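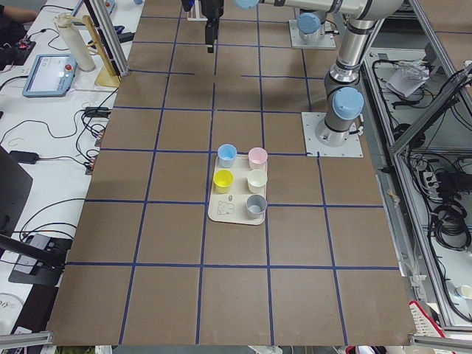
The cup tray on the taped board, with both arms in view.

Home Projects Reports People Contact

Plorano: progress report to the Urby fund, August

Hello all, and thanks for the extra week. I'd started writing this with the old planner numbers and then we merged the new one, so I threw most of it out and began again. You're getting the better version!

The short version is that the planner is in good shape, the perception side is nearly there, and the tooling has eaten far more of my time than I told you it would in the spring. Money is on track (the spreadsheet went to your office separately, same layout as last time).

Planning

Isona, our two-arm planner, now treats the board as a grid of cells marked out by the blue tape, and each arm has to book the cells it wants to reach over before it moves. It's a very plain idea and I resisted it for ages, thinking we could get away with checking distances between the arms as they went. We couldn't. The arms would both slow down near the middle of the board and then sit there being polite to each other until the timer ran out. With booking, one goes and the other waits its turn a few cells back.

The awkward bit is the tray. It can lie across a tape line, as it does in the photo at the top, and then a pick from one side of it needs cells from two rows. The first version of Isona booked only the cell under the cup, so the wrist was free to swing into a cell the other arm had every right to use. Sutrisno Sembiring spotted it in the logs before I did. Bookings are now made from the swept shape of the whole arm, elbow and all, and we've run 488 moves since that went in without the safety layer having to step in. Before the change it was stepping in several times an hour.

Planning time went up, of course. The slowest plans now take 800 milliseconds, which you do notice if you're standing there watching. Most of that is spent redoing sums we've already done, so I'm caching the swept shapes for the poses we use most, and I hope to have it well down by the next report.

Perception

Cervantes (the part that finds the cups and works out where the tray is) has been retrained on 182 new images from the fixed camera, all labelled by hand by me and Sutrisno over far too much tea. The coloured cups were never a great problem. Yellow is a gift. The trouble is the off-white one on the cream tray, where the rim all but vanishes and the old model would either miss it or put the centre a good way off to one side. The new model finds it in nearly all our test shots, and where it isn't sure it now says so, and Isona asks for a second look before sending an arm in.

We also had a funny one with the embossed figure on the tray. It has an outline and a small oval dent above it, and with the lower left corner open the old model would sometimes report a cup there, with great confidence too. I added a batch of shots with that corner left clear and the ghost cup has gone. I'd like to try the same thing with a second, different tray before I claim it's properly fixed.

Pale blue and light pink still get swapped in the late afternoon. I've tried correcting the colour from the cardboard, which ought to be a decent reference as there's so much of it, and it helps a bit. More on that next time.

Tooling

Right, the confession. I'd set aside two weeks for the replay tool and it took almost 14 working days on top of that. What we have now lets you load any run, scrub through it, and see the camera view, the bookings and the joint angles side by side. It's how we found the elbow problem, and I can't imagine going back to reading text logs. But it did push the handover work (one arm passing a cup to the other) out of this period altogether, and I know that was on the plan you signed off.

What I'd do, if you're happy with it, is move handover to the front of the next period and drop the voice commands. I never much liked the voice commands. If Urby is attached to them, please say so soon, as I'd need to find the time somewhere else.

Things that are still annoying

Restarting Isona in the middle of a run loses all the bookings, so both arms have to go home first. Fixable, just dull.

The clock on the camera machine drifts from the one on the control machine. I correct for it in replay but the live system simply puts up with it.

The simulator doesn't know about the cables or the frame at the side, so its plans are a touch more daring than ours on the real board.

Next up

Handover first, then the caching, then the second tray. Sutrisno is writing up the booking scheme as a short paper and will send you a draft to look over before it goes anywhere. You're also very welcome to come and see a run. Mornings are best, before the pink cup turns blue on us.

Contact the Plorano team | © Plorano | Back to top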